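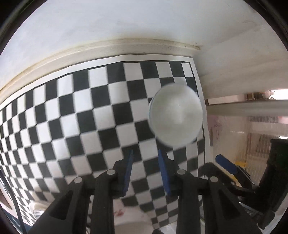 30 August 2023

Equipment plan for the next round, first real pass. Very happy with how the day went, so I'm writing it down while I still like all of it.

Where the money stands: we have 1000 for the small stuff this quarter. The big line (second pair of hand-held grippers) sits in the January budget and I'm leaving it there. Everything below is consumables and spares.

**Finger pads.** Two quotes so far.

- Orkano: 477 for the full set, pads plus pins
- Hotside: 703, same contents, but they'll cut the pads to our drawing

I was all set to go with Hotside and then reread the drawing. We changed the fingertip angle twice this summer and will probably do it again (I already have a sketch!), so custom pads would be out of date before the box got opened. Orkano it is, and we trim them ourselves with the good knife. If somebody has borrowed the good knife, please put it back in the top drawer.

**Checkerboard sheets.** Coderix prints them at the size we want for 167, matte, with the white margin left on. I really want matte. Glare has been my least favorite part of the whole setup, and a second sheet means one can stay flat in the tube while the other is out getting dishes put on it.

That's 644 together, leaving 356.

**Dishes.** This is the fun one. Plates and bowls are the cheapest thing on the list and they change the task more than anything else we could buy.

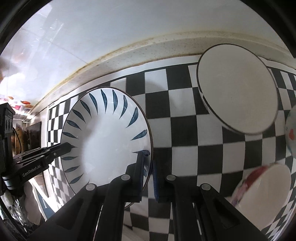
I'd like more with thin rims, more with patterns near the edge, and a few that are plain white all over, because plain white on a pale counter is a great hard case. Mixed secondhand lots would be perfect. Matching sets are a waste for us. Asamoah has boxes of odd pieces out back and will let us pick through them, so let's go with a bag and a tape measure. Max width is whatever the fingers can get a decent pinch on, to be written on the whiteboard before we leave.

**Not buying:** a new mount bracket, a bigger table, the fancy case.

To do

- [ ] order pads and pins, Orkano
- [ ] send Coderix the square size, in mm this time
- [ ] tell Hotside no for now, keep the quote
- [ ] ask if the leftover can roll into January
- [ ] cable clips, any kind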